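Budgeting for a legged robot to do laundry: where does the money go after the robot?

Posted in Home Automation > Buying Advice

Sze-wing Chien
We run a small guest house and I've been handed the job of pricing a humanoid for the laundry room. The Sotemeo lease quote is 1,409 a month, which I can defend to my partner on a good day. What I can't work out is everything else. Do I need new machines, new baskets, a new floor? The Bellamy rep says "minimal site prep," and I have heard that before, from a man selling a hot tub.

Gaetano Marras
Keep the washer. A front loader is fine. Spend on the boring stuff first, and work out where the basket goes before you sign anything. Ours is a plastic one on a chair next to the machine, total outlay zero, and I had a 700 dollar adjustable stand in the first draft of the budget.

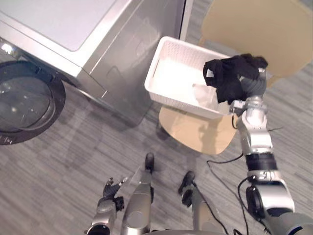
What I'd put on the list, in order:

1. Cable management. Price it before the software plan.
2. Spare fingers. Ask for the price in writing. Then sit down.
3. Floor space. Tape out the robot's footprint and walk around it with a full basket yourself.
4. Service visits. Prollen wanted 1,000 up front for the year, travel extra.
5. Your own time. I put down 15 hours for the first month and was adorable for it.

sidon_fan
just buy a second dryer

Sze-wing Chien
Thanks Gaetano. The chair is approved. Still waiting on the finger price.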